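January 22, 2025

I had been promising Heloísa Rezende for ages that I'd come and see the Cordeiro cheese dairy, and this winter I finally kept my word. The bus drops you at the bottom of the lane, and it is a proper climb, so wear decent shoes!

Adalberto Holanda met us at the gate with coffee (very strong, very welcome) and told us how his family began with a few goats and a borrowed shed.

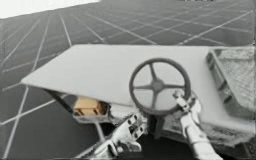 From there we went through to the milk room, where everyone puts on a hairnet and feels a bit silly together. The milk is warmed gently, the rennet goes in, and then there is a good deal of waiting, which Adalberto filled with stories about stubborn goats.

The ageing cellar was my favourite part. It smells of mushrooms and damp stone, and the oldest cheeses stay down there for 90 days, turned by hand and rubbed with salt. 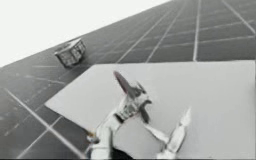 **Can you buy cheese on the day?**

The little shop by the gate opens after each tour and sells whole cheeses and halves. Bring cash, as the card machine was sulking when we went.

We finished with a tasting at the long bench, and I'm afraid I went back for the peppery one 3 times. Mirela Amaral, who had come along with me, preferred the young, lemony cheese and talked the whole way home about putting it on toast with honey.
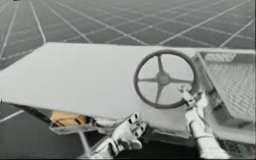 ## Getting there and booking

Tours start again in March. Ring ahead, because groups are kept to 8 people, and ask for the morning visit if you want to see the curd being cut.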